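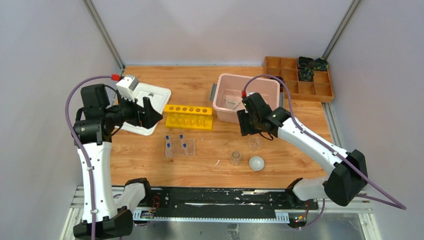 Tuấn Phí wants the left arm to do all the tube picks and the right one to stick to the pink bin, and he said so in capital letters on my last entry. Fair enough! I'm trying it his way this week.

Lab notebook, Kistivow student team
March, entry 14
Posted by Hậu Hầu, 4:00 pm

Layout for the practice task is settled, and I love it. White tray on the left, yellow rack next to it, the clear rack with the four blue-capped tubes nearer the front. Glass jar, beaker and the little bowl stay at front center (they're the second task, leave them alone for now). Wooden organizer at the back wall.

Ran Tuấn's split in slow mode first. The left arm went over the tray so smoothly that I played the log back twice just to enjoy it. Wrist offset is now 645 in the config, old value commented out underneath. Please don't tidy that up yet!

Still to do:
- teach the approach to the clear rack from above, then from the side
- gripper force for the caps, start at 2 and go up
- handoff between arms, no idea yet, very excited about it
- rename the pose files, "final_new" is my fault

Vishwakarma round is a tube sort plus one pour, so the handoff can wait if we run short of time. Tuấn, can you look at the pour path tomorrow morning? I'll bring the printed rules.

2 comments | 4 shares

Recent entries
Cable routing, second try
Cumton scrimmage notes
Grorkimport parts order
Homing both arms without drama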